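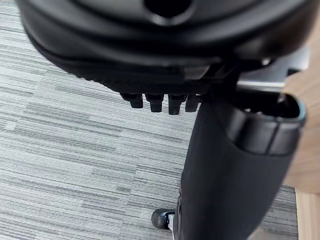
Section 6. Setting up the workstation

This section covers the Dorkeo task chair and the Woklow two-door cabinet. Both items are supplied assembled except where noted. Read the whole section before you start.

6.1 Before you begin

Clear enough floor to walk all the way around the chair and to swing both cabinet doors fully open. Keep the hardware bag closed until you need it. The hex key for the chair is taped inside the lid of the carton.

If a part is missing, do not substitute hardware from another product. Contact the parts desk and quote item number 458.

6.2 Adjusting the chair

1. Park the chair on a level floor. Sit all the way back with both feet flat.

2. Set the seat height first. Lift the height lever on the right side and let the seat rise or sink until your thighs are level with the floor. Release the lever.

3. Stand up and check the seat depth. There should be a gap the width of three fingers between the front of the seat and the back of your knee. To change the depth, pull the slide handle under the front left corner, move the seat, and let go. The seat locks with a click.

4. Set the armrests. Press the button on the outside of each armrest and raise or lower it until your elbows rest without lifting your shoulders. Both sides should be at the same height.

5. Set the tilt tension with the large knob. Turn it clockwise for a firmer back and counterclockwise for a softer one. Half a turn at a time is enough.

6. Lean back slowly. If the back moves before you push, add tension. If you have to brace your feet, take some off.

CAUTION: Keep fingers and loose clothing away from the underside of the seat while another person is sitting in the chair or moving a lever. Parts of the mechanism close together as the seat tilts.

CAUTION: Never stand or kneel on the chair to reach the cabinet top.

Note: Armrest covers can shift during shipping. Smooth them toward the outside edge before tightening the armrest screws.

6.3 Checking the chair fasteners

Check the fasteners after the first week of use and again every 6 months.

1. Get out of the chair and lay it on its side on a blanket or a piece of carton.

2. Find the bolts that hold the armrest brackets. Try each one with the hex key. Tighten any that turn, but stop as soon as you feel firm resistance.

3. Wipe dust off the plastic shell with a dry cloth. Do not spray cleaner into openings in the shell.

4. Stand the chair up and repeat steps 2 and 4 of section 6.2 if the settings have moved.

6.4 Placing the cabinet

Put the cabinet against a wall, away from radiators and direct sun. The pale finish darkens unevenly if part of it is kept covered in strong light.

1. Open both doors and look at the gap between each door and the side panel. It should be even from top to bottom.

2. If a door hangs low, loosen the adjusting screw on the upper hinge one quarter turn, lift the door slightly, and tighten the screw again. Close the door and look at the gap before making another adjustment.

3. Push down on each front corner of the top. If the cabinet rocks, turn the leveling foot at the low corner until it stands firm.
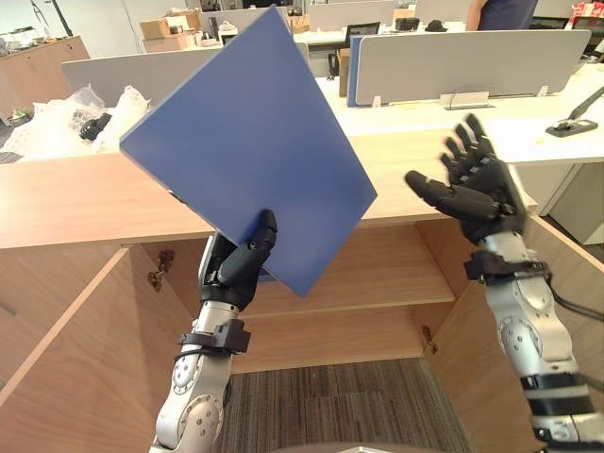

6.5 Loading the cabinet

1. Leave both doors fully open while loading. A half-open door is easy to bump with a board or binder, and the hinge takes the force.

2. Put heavy items at the bottom. Paper boxes and full binders belong there.

3. Hold thin, flat items such as boards and folders with both hands when lowering them in. Tilt them to clear the door edges, then straighten them once they are inside.

4. Stand flat items on edge, with the largest at the back.

5. Check that nothing sticks out past the front before closing the doors. Close them one at a time.

CAUTION: Do not lean on an open door or hang bags from it.

Note: The top can be used for light items. Put felt under anything with metal feet.

6.6 Final position

Roll the chair up to the desk and turn it once in each direction. The armrests should clear the open cabinet doors. If they touch, move the cabinet farther along the wall. Lowering the armrests to make room will undo the setting from section 6.2.

Keep this section with the warranty card. Replacement hinges and armrest covers are listed in section 9.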